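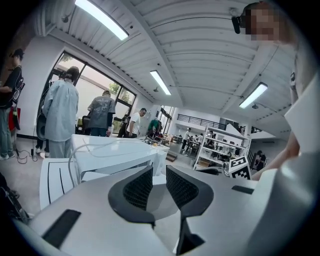
Umia Hall

Umia Hall is a shared workroom in Todthorpe. It occupies the ground floor and the mezzanine of a former seed store on Ginditz Road, and it has a floor area of 529 square metres. The hall is used for bench work, assembly, trials of equipment and small group courses. It is managed by the Yimer Trust, which also owns the building.

Name

The name comes from the Umia seed company, which used the building until its business moved to the coast. The old name was kept on the delivery door, and the first users of the workroom continued to say "Umia" when they spoke of it. In local writing the forms "Umia Hall" and "the Umia" are both found. The spelling "Umea Hall", which appears on some older bus maps, is a mistake.

Building

The main room is high and open. The ceiling is white and ribbed, and long fluorescent lights are fixed to it. Large windows with black frames look out on green trees, so the benches near them receive a good amount of daylight in summer. In October and the months after it the electric lights are normally on for the whole day.

A mezzanine runs above a part of the room and is closed by a black railing. Its use has changed several times. At first it was a store for timber, later it held a reading corner, and at present it is let by the month. Under the mezzanine level there is white shelving for parts and materials, and desks are placed in the same area for people who need to write or draw.

The floor is grey. It was levelled before the opening, but a slight fall towards the delivery door remains, and users of very exact instruments are advised to check their table with a spirit level.

Furniture

The most common piece of furniture is the white work table. The tables are rectangular, and on the top a thin black line is drawn a short distance from the edge, all the way round. This line marks the working area. By the custom of the hall, the object which is being worked on stays inside the line, and the strip outside it is left for hands and sleeves.

Each working place may also have a side table. It carries trays, small items and tools, so that the main table can be kept for the work itself. Side tables may be moved freely, while main tables may be moved only with agreement of the neighbours.
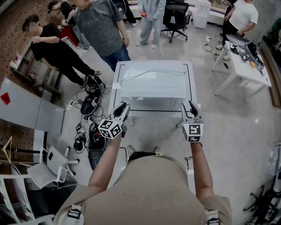 A main table with its border line, and a side table to the right.

Other furniture includes low shelving units, a white cabinet and office chairs on casters. Much of the work is done standing. The chairs are meant for the desks, but they are often taken to the benches and must be returned at the end of the day.

Cables and power

Power is brought to the tables by extension strips which lie on the floor. The arrangement is practical - a table can be turned or moved in a few minutes - but the cables take up floor space, and complaints about them are the most frequent subject in the users' book. Fixed sockets in the floor were proposed and were refused on grounds of cost. The present house rules ask users to gather spare cables on one side of the table and to keep a walking path free on the other.

Use

A working place can be booked for a half day or a full day. The longest single booking is 5 days, after which the place must be offered to others. Groups of more than six people are asked to book two places next to each other. Talking is permitted everywhere in the hall, and music only with headphones.

The current house rules are dated 2025-03-07. They replaced an earlier sheet which was three pages long and was considered difficult to read.

See also

Ginditz Road
Todthorpe seed stores
Yimer Trust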